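Subject: Re: Kilau spice pastes, anyone tried them?
Date: 10/7/24

Hello all, picking this one up because I've cooked almost nothing else since Friday! 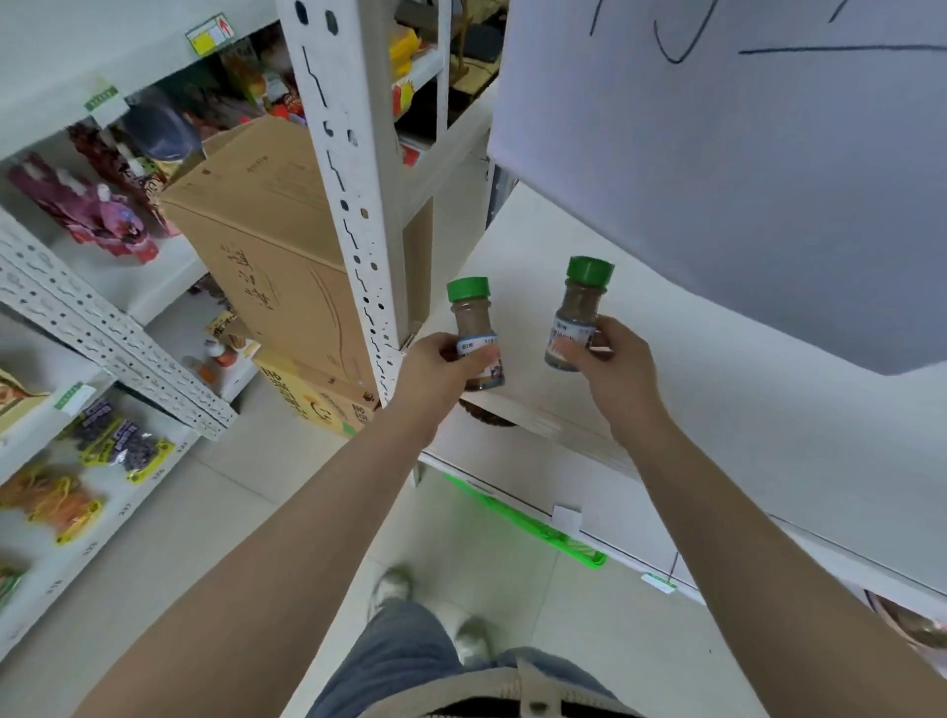

Karaca wrote:

> We found the Kilau pastes far too salty straight from the pouch, and the laksa one was thin. Two of us gave up on it halfway down the bowl. Is there a trick to it, or are we better off sticking with the Dandenell frozen curries?

There is a trick, and it's an easy one. Ignore the back of the pouch. It tells you to tip the whole lot in with a mug of water, and yes, that is salty and it is thin. I use half the pouch, fry it in a spoonful of oil until the kitchen smells wonderful (three minutes or so), then add a tin of coconut milk and no water at all. Noodles go in at the end. The whole thing takes 15 minutes and the other half of the pouch freezes perfectly well in an old yoghurt pot.

The rendang paste is my favourite of the lot. I did it with chicken thighs on Saturday, lid off for the last bit so the sauce clung, and we had it with plain rice and cucumber. So good! The green one I'm less sure of, it tasted mostly of lemongrass and I ended up squeezing a lime over it.

As for Dandenell, I still like their dhal, but have you looked at the side of the box lately? The big lamb one is 1,398 mg of sodium for a single tray, so I wouldn't call it the less salty choice. It also wants 55 minutes in the oven, by which time I've eaten half a loaf of bread.

Tevell have the Kilau pouches at 98p until the end of the month (mine had them by the tinned tomatoes, not with the curry things, so do hunt). I bought six. Word is there's a peanut one coming in November and I'll report back the minute I get hold of it.

Has anyone tried the rendang with aubergine? Thinking of it for Thursday.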